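## 4. What people do with the odd shelf

I should say up front that I came to this part of the study sideways. The plan I wrote with Liesbeth Cuypers was about how households in Strickland decide what to throw out when they move, and shelves of display pieces barely got a line in it. Then I started sitting in people's living rooms, and every interview drifted to the same corner of the room. People wanted to talk about the things they keep out where guests can see them. So I let them talk, and this section is what came of it.

### 4.1 How the talks went

We sent 500 letters and got 60 households who were willing to have me over, which Liesbeth thought was a fine return and I thought was a bit sad (I had written a very nice letter). Visits ran long. I had a list of six prompts on a card, and I mostly got through four of them before someone put the kettle on and the talk went wherever it wanted. Tarek Younis, who coded the transcripts, has asked me to note that this made his life harder. He's right, and the coding sheet in the appendix shows the places where he had to guess what I was getting at.

I didn't record prices. In the pilot, asking what a thing had cost made people stiffen up, and they'd start defending it – even to me, a stranger in socks on their carpet. Once I dropped the money question they told me far more, and quite a few brought up the price on their own anyway.

### 4.2 Keeping, moving, putting away

The word I heard most was "out." A thing is out, or it isn't out. It can go into a closet for years and still be owned, dusted now and then, even loved, but it has lost its standing. One woman called her closet "the bench," as in a ball team, and I've used that word in my own notes ever since. Pieces came off the bench for visits from whoever had given them, and went back on it the same night.

Moves shake all this up. When people unpack, they don't rebuild the old shelf. They start with one item they're sure of and fit the rest to it. Otakar Kováčik found something close to this in his work on kitchen drawers, where the first tool put away decides where the others go, and I think he's onto a general habit. In my set, the sure item was hardly ever the costly one. It was a mug from a summer job, or a clay dog with a repaired ear, or a toy somebody had carried through three apartments.

Couples are a whole subject of their own. I had expected fights over taste, and there were some, but most of the pairs I met had worked out borders: his windowsill, her bookcase, a hallway that belonged to both of them and so held nearly nothing. Aurelia Pîrvu read a draft of this and pointed out that the shared hallway may just be narrow. Fair enough! I went back to my floor sketches, and some of them are narrow. I've left the claim in, but softer than it was.

### 4.3 Pieces that don't match

Matching turned out to matter less than I'd been taught. The older writing on home display leans hard on sets – the row of plates, the pair of candlesticks – and I went in looking for sets. Mostly I saw neighbors. Two things that had no business together had been side by side so long that moving one would have felt rude to the other.
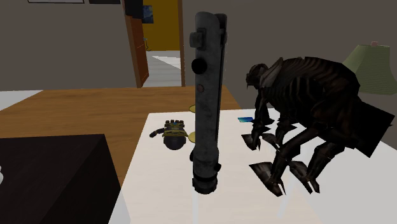 **Figure 3.** An unmatched pair on a white tabletop.

Neighbors of this sort have a few things going for them, and size contrast is the one people brought up first. A tall straight piece gives the eye somewhere to rest next to a busy one, and the upright gray cylinder in Figure 3 does that job for the dark, long-legged creature crouched beside it. Color helps too. Those two are about as far apart in shape as I could ask for, but both are dark against a pale surface, and they hold together better than I would have bet. Several people described the same trick at home without having a name for it. "They're both sort of muddy," one man told me about a vase and a carved owl, and he seemed happy to leave it there.

What I can't tell from my visits is which comes first, the liking or the living together. Emilian Ardeleanu argues for the living together, and wants me to go back in August and ask the households that have moved again. I'd like to, if they'll have me. For now I treat the mismatched pair as its own kind of display in the tables, coded apart from sets and from single pieces, and Section 5 picks up from there with the households that keep nothing out at all.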